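Storing wool sweaters over summer, bin or bag?
Asked by Yen-ting Chu, Oct 23, 2024

I pulled my sweaters out of the attic and two have little holes. They were in a cloth bag with cedar balls. Do I need to switch to plastic?

Feng-yi Yuen
Wash them first! Moths go for sweat and food stains, so a clean sweater is half the battle. Then something with a real lid — cloth won't keep them out.

Gamage30
cedar never did a thing for me

Talico
I'd freeze the holey ones for 2 weeks before they go near the others.

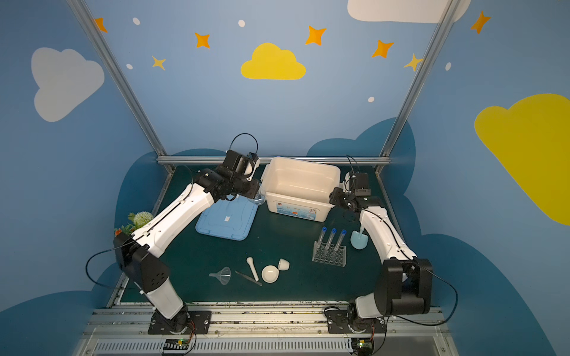
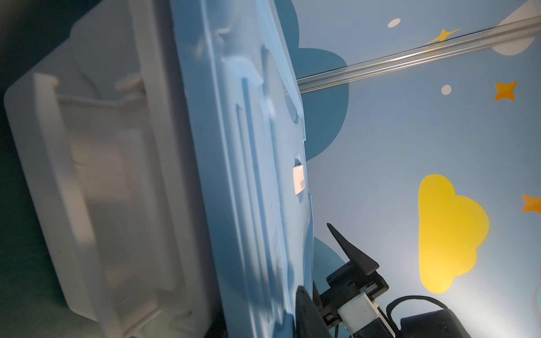
Mine all get washed in November after the first cold snap, and then I wear them till spring. For summer I like a hard plastic bin, with a lid like the light-blue lid or tray in the second picture, and I fold the heavy stuff on the bottom.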